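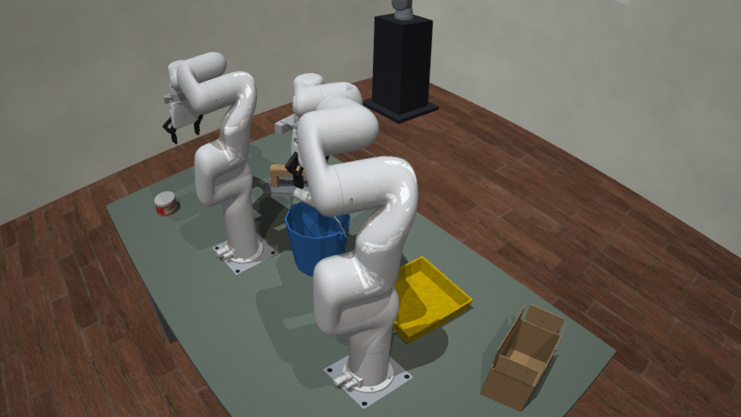 4. Building and Sharing Your Own Levels

By now you've probably played through the first couple of worlds in Prutider, and if you're anything like the people who write to us, you have already caught yourself thinking "I could make a nastier one than that." Wonderful! The level workshop is the part of the game we had the most fun making, and this section will walk you through your first level from a blank board to something your friends can swear at.

You don't need to have finished the game to use the workshop. It opens as soon as you clear the Jerarska world, and everything you've met so far (mirrors, beams, gates and colored lamps) will be waiting for you on the parts shelf. Parts you haven't met yet stay hidden so we don't spoil them.

4.1 Starting a new board

1. From the title menu, choose Workshop, then New Board.

2. Pick a board size. The smallest is 9 squares on a side and the largest is 20. Please do start small. A big board looks generous when it's empty, but you have to fill it with something, and players get lost in all that space.

3. Type a name for your board. You can change it later, right up until you share it.

4. Place at least one beam source and one lamp. The Test button stays gray until both are on the board.

5. Turn the beam source by clicking it with the right mouse button, or by holding your finger on it if you're on a tablet. It turns a quarter turn each time.

Note: The workshop saves your board every time you place or move a part. If you'd like to try something wild without losing what you have, choose Copy Board first and make your mess in the copy.

4.2 Locked and loose parts

Every part you place starts out locked, meaning the player can see it but can't move it. To hand a part over to the player, click it and choose Loose. It will hop off the board and into the player's tray when the level begins, and a faint outline will stay behind in the workshop so you remember where you meant it to go. (The player never sees the outline.)

A good first puzzle might have three or four loose mirrors and a single gate. Add one extra mirror that isn't needed and you'll be surprised how much harder the whole thing gets! We'd go easy on those, though. One spare part makes people think, while a tray full of them mostly makes people tired.

Caution: Changing a part from Loose back to Locked clears any solution you've recorded, and the Undo button won't bring it back.

4.3 Recording a solution

You have to solve your own board before you can share it. We know this is a bit of a chore with the really tricky ones, but it means every shared board can be finished.

1. Press Test. Your loose parts move to the tray.

2. Solve the board just as a player would. Take as long as you like, as the timer is switched off here.

3. When every lamp is lit, the game asks whether to keep this solution. Choose Keep.

4. If you find a shorter way later on, run the test again and choose Replace. The number of moves in your recorded solution becomes the target that players try to match.

Tip: Hand the board to somebody else before you share it. Zeyu Hao, who drew up most of the Miranda world, had a board he was very proud of until his sister solved it in two moves over breakfast.

4.4 Sharing

1. Open your board and choose Share.

2. Write a short hint if you want one. Hints stay folded up until the player asks.

3. Choose Friends Only or Everyone.

4. Press Send. You'll get a board code that you can paste anywhere you please.

Note: Your shelf holds up to 3,000 shared boards, which ought to keep you busy for a while. Unshared boards don't count toward that number.

Caution: A shared board can't be edited. If you spot a mistake, take the board down, fix your own copy and share it again. It will get a new code, and the old one will stop working.

Boards made in the June version of the workshop will still open, but gates from that version close one beat later than they do now. Please run a fresh test on any older board that uses them. For help with the Nunov timing gates, see section 5.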